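About Starnville Outdoor Centre

Starnville Outdoor Centre provides guided walking, canoeing and climbing for visitors, families and school parties. The Centre stands at the upper end of the Evon valley, a short walk from the village of Gitmont, and is open to the public throughout the season. It is run as an independent company and has no connection with any hotel or travel agent in the valley.

Our history

The Centre was founded by Nelu Bucur and Paula Onu, who had both worked as mountain guides before taking a lease on the old sawmill at Tudose Bridge. In the first season the company owned ten canoes and a single van, and bookings were taken by telephone from the kitchen of the mill. The upper floor was later fitted out as a bunkhouse, and the yard in which timber was once stacked is now used for boat storage and for the instruction of beginners.

The company has grown slowly, and by choice. Guests who came to us as pupils on a school visit now return with children of their own, and a good part of each season's programme is filled by groups that have travelled with us before.

What we offer

Day trips on the Evon run from Tudose Bridge to the landing at Gitmont. The upper section is suitable for those who have never held a paddle. The lower section includes two short rapids and is offered only to guests who have completed the upper section or who can show similar experience. Guests must be able to swim, and children must be accompanied by a parent, guardian or teacher.

Guided walks are arranged at three levels. The valley walk follows the river path and may be joined without booking. The ridge walk and the two-day crossing must be booked in advance, and a list of clothing and footwear is sent to each guest with the confirmation. Guides may turn back or alter the route at any point if the weather requires it - their decision is final.

Climbing takes place on the limestone crag behind the Centre. Helmets, harnesses and ropes are provided, and guests are asked not to bring their own ropes.

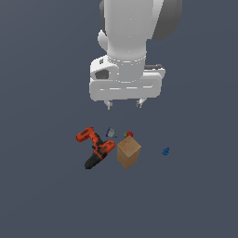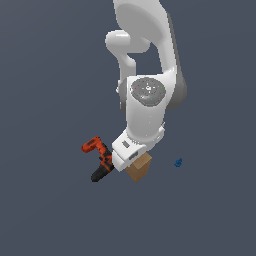
Gitmont, 2023-07-20

The directors are pleased to report that 131 guests took part in the spring programme of ridge walks, and that the bunkhouse has reopened following repairs to the roof. Places remain on the two-day crossing in September. School bookings for the coming year are now being accepted, and teachers are advised to write to the office early if they wish to reserve the whole bunkhouse.

Our staff

Nelu Bucur, Director, is responsible for the river programme and for the training of canoe instructors.

Paula Onu, Director, is responsible for walking routes, school visits and the bunkhouse.

Zakhar Prokopenko, Senior Instructor, leads all climbing sessions and inspects the ropes and harnesses at the start and close of each season.

Luminița Toma manages the office, and is the first point of contact for bookings, dietary needs and questions of access.

Ovidiu Pană looks after boats, vehicles and stores.

Seasonal guides join us from spring until the first snow. Every guide holds a current first aid certificate and spends a full week on the river and the ridge with a director before being given charge of a group.

Our care for the valley

The Centre keeps 400 metres of river bank in good order under an agreement with the owners of the land. Group sizes on the ridge are limited during the nesting period, and boats are not launched when the river is very low, as the gravel beds are easily damaged. Guests are asked to take all litter home, to keep dogs on a lead and to use the marked path through the hay meadows.

Visiting us

The office is open every morning during the season, and in the afternoon by appointment. Parking is available in the mill yard for guests with a booking. Coaches should use the lay-by at Tudose Bridge - the lane beyond it is narrow and has no turning place. Those arriving on foot from Gitmont should follow the river path upstream and cross by the footbridge.

Contact the office | © Starnville Outdoor Centre | Back to top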